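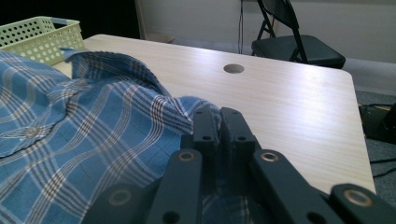

A plaid shirt and a hand-held gripper on the tabletop.

I've been reading the draft good-practice notes for laundry folding that Jadico sent around, and I have opinions! Mostly about shirts. The draft says a recording should start with the garment "in a natural state," and that's all it says. Natural to whom? My shirts come out of the dryer in a knot.

At Halvorsen we logged 1,241 folding runs by April, and I'd happily toss 23 of them tomorrow. They're the ones where somebody smoothed the shirt out first (I've done it too, it's hard to stop your hands). A machine that learns from those is going to meet a real collar, all curled up on itself, and have no clue.

So my first ask is a plain rule: drop the shirt, leave it, start recording. My second is to keep the fumbles. The Jevis checklist tells people to delete any run with a missed pinch, and I think that's a mistake. Label it, sure, but save it. A missed pinch and a second try is how folding goes in my house.

And please, one page. I love a good standard, but I've watched people flip through 100 pages looking for whether the buttons should be done up. (Page 61 of ours. It says "optional.")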